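Section 4. Setting Up the Zimivell Desk Lamp

Read this section through before you start. Keep the guide with the lamp, as the bulb settings are not printed anywhere on the base.

4.1 Before you begin

The Zimivell ships in two parts, the base and the arm with its shade attached. You will also need the power adapter, the cord and the hex key, all of which are packed under the cardboard tray. Do not throw out the tray until you have found the hex key.

Pick a flat, dry spot. The lamp is heavy at the base but the arm reaches a long way when fully extended, and it can tip on a surface that slopes. Leave a clear space behind the base for the cord.

CAUTION: Do not plug in the adapter until step 6.

4.2 Attaching the arm

1. Stand the base upright with the power socket facing away from you.

2. Loosen the collar screw two full turns with the hex key. Do not remove it.

3. Lower the arm into the collar until the white line on the arm meets the top of the collar. If it stops short, turn the arm slightly and try again. There is a notch inside that only lines up one way.

4. Tighten the collar screw until it is snug. The arm should still swing left and right but should not lean.

Note: On lamps with serial numbers below 401 the collar has two screws. Tighten them a little at a time, going back and forth between them.

4.3 Connecting the power

5. Push the round end of the adapter cord into the socket on the base. It goes in with a firm click. 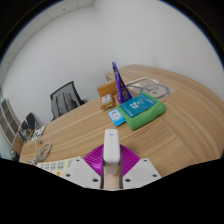 6. Plug the adapter into a wall outlet. A small light on the front of the base glows amber while the lamp checks itself, then goes out. Wait for it to go out before you touch the dial.

7. Turn the dial clockwise. The lamp comes on at its lowest level. Keep turning to make it brighter, up to 1000 lumens at the last stop.

CAUTION: Use only the adapter supplied with the lamp. An adapter from another product may fit the socket and still damage the lamp. Damage of this kind is not covered by the warranty.

CAUTION: Do not run the cord under a rug or through a closed drawer.

If you use a power strip, switch the strip on before you turn the dial. Switching the strip off at night does no harm, but the lamp will forget its last brightness level and start at the lowest one again.

4.4 Adjusting the arm

Hold the base with one hand whenever you move the arm. The lower joint is stiff when new and loosens over the first few weeks. The upper joint can be set with the thumb knob on its left side — a quarter turn is usually enough.

For reading, set the shade below eye level and to the side opposite your writing hand. For sewing and other close work, bring it lower and forward.

Let the shade cool for 4 minutes before you tilt it by hand. It gets warm at the two highest levels.

4.5 If the lamp does not come on

Check that the cord is pushed all the way into the base. A cord that is almost in will sometimes light the amber check light and nothing else.

Try a different outlet. If the outlet has a wall switch, make sure the switch is on.

If the amber light blinks without stopping, unplug the adapter, turn the dial fully counterclockwise and wait one minute before plugging it in again. If it still blinks, stop using the lamp and contact the Rutkowska service desk. Have the serial number ready. It is on the underside of the base, next to the felt pad.

Replacement adapters and collar screws can be ordered from the same desk. Address letters to Leokadia Bednarek, Parts and Service.

Guide text revised 2020-06-10. Section 5 covers cleaning and changing the bulb.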